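Back at the Brurnasham bench

May 7, 2024

So I've been quiet on here for a bit, mostly thanks to kitchen stuff. We're on the rice cooker set now, and I have opinions!

For anyone new: I spend my days collecting examples for Medeiros, the learning system we're building. I do a chore with a gripper in each hand, the positions get logged along with the video, and later on Medeiros has a go at copying me. It's oddly physical work (my forearms were not ready). The target for the cooker is 335 good runs, and last night I got to 100, which called for a biscuit.

Lids are fiddly. With fingers you just sort of flick them, but with two stiff prongs you have to think about which side you're coming from, and if you rush it the whole cooker goes for a walk across the tablecloth. I've also learnt to stop tidying between goes. My early runs from December were all so neat that Pruner, our checking script, marked loads of them as near copies and threw them out. Fair enough, but ouch.

Marker cubes on, lid up, plate in, and off we go again.
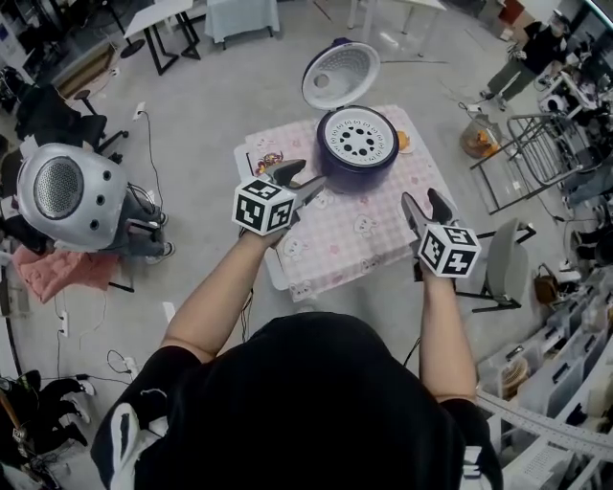 Do you throw away the runs where you fumble?

Only the hopeless ones. If I drop something and pick it up again, I keep it, as the system needs to see how a person gets out of a mess. If I give up halfway, it goes in the bin and I start over.

Next up is Jirniler, our folding set, so expect moaning about tea towels.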